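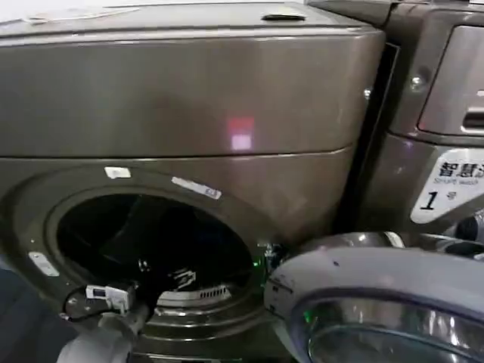

Front-Loading Washers: Frequently Asked Questions

Livari Laundry Rooms, Nirstead building

These are the questions residents ask most often about the front-loading washers in the shared laundry rooms. If your question isn't covered, write to the laundry desk at the address at the bottom of the page.

Before you load

How full can I fill the drum?

Fill it loosely to about three-quarters. You should be able to put your hand flat on top of the clothes and still have space above it. Towels and jeans take up more room once they are wet, so go lighter with those. A drum stuffed to the top will run, but the clothes in the middle come out barely rinsed.

Should I check inside the drum first?

Yes. Spin the drum once by hand and look behind the front lip. Small socks end up in the fold of the rubber gasket, and so do coins and hair clips. Anything you find goes in the tray on the folding table. We empty the tray on the last day of each month.

What are the slots and raised parts inside the drum?

The raised parts are lifters. They pick the clothes up as the drum turns and drop them back into the water. Leave any slotted covers in place and don't pry at them, even if something small has slipped through. Tell us and we will get it out.

Can I wash a comforter?

A twin or full comforter is fine if it goes in without being forced. Queen and king sizes should go to a laundromat with larger machines. Wash a comforter by itself, on the bulky setting, with half the usual detergent.

Can I wash pet bedding?

Shake it out outdoors first. Run it alone, then wipe the gasket with a damp cloth. Please don't put in anything filled with loose foam or beads. We have had one burst, and the machine was out of use for 11 days.

Detergent

Which detergent should I use?

Any liquid or powder marked for high-efficiency machines. These washers use less water than the old top-loaders did, and regular detergent makes too many suds. Two tablespoons is enough for a normal load. If you see foam against the glass at the end of the cycle, run an extra rinse and use less next time.

Do pods go in the drawer?

No, pods go in the drum, at the back, before the clothes. In the drawer they only half dissolve and leave a blue paste that somebody else has to scrape out.

Is fabric softener allowed?

It is allowed. We would ask you to use it sparingly. It builds up in the drawer and on the gasket, and it makes towels less absorbent. Half a cup of white vinegar is not a substitute – it is hard on rubber over time, so please leave it at home.

The door

The door won't close. What should I do?

Look for a sleeve or strap caught between the door and the gasket. Next, check the latch on the side of the opening for lint or a bit of thread. If both are clear and it still won't click, leave the door open, put the "Out of order" card on top of the machine and write to us. Don't lean on the door or kick it.

The cycle ended and the door is still locked.

Wait two minutes. The lock releases after the drum has stopped and the water has drained. If it is still locked after ten minutes, run "Drain and spin" once. If that doesn't free it, call 555-0100 and choose option 702 for the on-call technician.

Should I leave the door open when I'm done?

Yes, by a few inches. A closed door traps moisture and the gasket starts to smell. The same goes for the detergent drawer. If there are small children with you, keep hold of them while the door is open and close it when you can't watch.

Care and cleaning

Can I peel off the stickers around the door?

Please leave them. Some of the labels carry the information the technician needs when ordering parts, and we would sooner look at a sticker than hunt for a part number behind the machine.

How do I wipe down the outside?

A soft damp cloth is enough. The dark glossy finishes show fingerprints quickly, and paper towels make it worse. Don't use scouring powder, glass cleaner or anything with bleach on the cabinet.

How often are the machines cleaned?

A hot maintenance cycle with no clothes is run on every washer every 16 days. Gaskets and drawers are wiped by hand at the same time, and the drain filters are cleared. The annual service is in June, when each room closes for one morning. A notice goes up on the door the week before.

There is a smell. Is it the washer?

Sometimes. Smell the gasket fold first, then the floor drain. If it is the gasket, wipe it and leave the door open overnight. If it is the drain, pour in a pitcher of water and let us know.

Payment and problems

How do I get a refund?

Send the room name, the machine number and the time. Refunds go back to the laundry card, usually within two working days. We can't refund cash.

My clothes came out with gray marks.

That is usually detergent residue or dirt from the gasket fold. Rewash without detergent. If the marks are black and greasy, stop using the machine and report it.

Page last updated 2025-02-05

Comments

Melaniia Yurchenko: Can you say which room has the newer machines? I never know whether to go to Coste or Trumetti.

Laundry desk: Trumetti was refitted last. Coste has more dryers.

Gilberto Cárdenas: The drain and spin tip worked for me, thanks. It took two tries though, and the card reader charged me for the second one.

Laundry desk: Send us the time and we'll put it back on your card.

Contact: Laundry desk, Box 2154, Nirstead | © 2025 Livari Laundry Rooms | Back to top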